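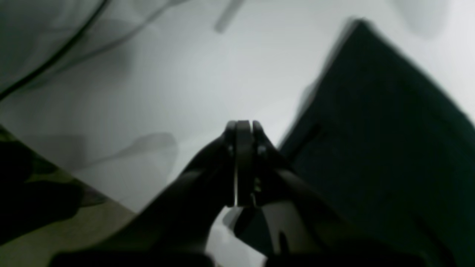
Folding room at Sutum, Stevby, May 2025

Search listings
Keyword or town
Go

Part-time shirt folders wanted (paid, daytime, no experience needed)

Hi! I'm Zubaida Dogar and I run the folding room at Sutum, upstairs in the old Karpenko building in Stevby. We fold and pack clothes for small shops and bands, mostly T-shirts, with some hoodies when the weather turns. I need more hands for the summer, and I'd love to hear from you if you're the kind of person who can't walk past a messy shirt display without fixing it (I'm that person, and so is my mother).

The big job right now is for Judent. They've got 2,828 shirts going out by the middle of August, and every one of them has to be shaken out, checked, folded to the same size and bagged. Right now there are 9 of us, and we're already behind on the hoodies, so you can see why I'm writing this!

What you'd be doing

You take a shirt off the pile, get it flat on the table, look it over front and back, fold it and pass it along. That's most of it. You'll also be matching sizes to the order sheet, putting aside anything with a loose thread or a bad print, and taping up boxes toward the end of your shift. Boxes hold 50 and they get heavy, so we slide them and nobody carries one alone down the stairs.

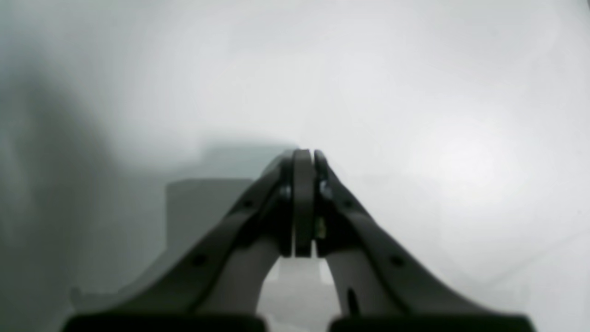

Picking up one layer of jersey without dragging up the one under it is the part everybody fumbles on their first morning. I've seen people who sewed for years do it. They go in with the whole hand and come up with half the shirt. What I want is a proper closed pinch, like those two dark tips pressed side by side with only a thin seam between them. Go in small, close all the way, then lift. We practice on old stock for the first hour or so and you can ask me as many times as you like.

Then there's the lift itself, and this is where I get a little fussy.
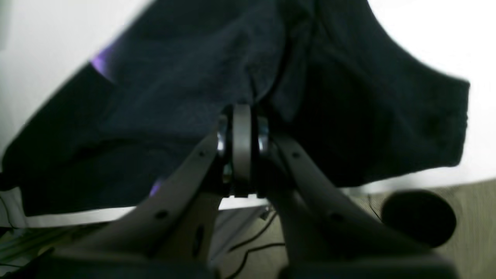
Dark shirts are my favorites to teach on. They show every wrinkle, and they show lint even better, so you learn fast. If you take hold of one in a single spot, all the weight hangs off that spot and the cloth bunches, and you get a deep crease running straight up from the pinch like the one in the dark cloth there. It'll usually smooth out with the flat of your hand if you get to it right away. Two holds are better, one at each shoulder, and then you lay it down away from you in one go so the air comes out from under it. Sounds like a lot. By lunch you won't be thinking about it. 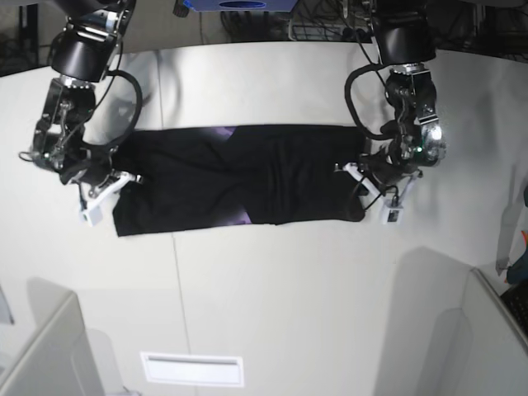 Photo: Fouzia Sandhu

Our long fold comes first and the short folds come after. You bring the shirt down to a long flat strip lying straight across the table, hold both ends, and check the lower corners before going any further, because a corner that hangs low at this stage is still hanging low when the bag is sealed. Watch the print too. On the Judent order the front print should end up facing out in the finished square, so if you've got bits of color peeking out along both edges of the strip, open it up and start over. I'd much sooner have a slow neat pile than a fast ugly one.

Who I'm looking for

You should be okay standing for a couple of hours at a stretch (there are stools, and we do use them). You need to be able to read a size label in decent light and be 18 or over. Please come with clean hands and no fresh hand cream, it marks the black shirts something awful. Rings with sharp settings come off too. If you've worked in a laundry, a clothing store or a costume room, tell me, but it won't put you ahead of anybody who's just careful.

Hours and pay

Shifts are mornings or afternoons, four hours each, and I'm hoping for at least three a week from each person. The rate is hourly, never by the piece, and training is paid at the same rate. School-hours people, I can work with you. Coffee's on us, the fridge is shared, and food stays in the back room away from the tables.

How to apply

Stop by and ask for me or Fouzia Sandhu, who keeps the schedule, or leave a note in box 393 in the front hall with your name, your phone number and the hours that suit you. No résumé needed. I'll call you to set up a short try-out, also paid, where you'll fold a small stack with me and see if you like the place. If you have a favorite way of folding a T-shirt, come show me. Ours has changed twice already!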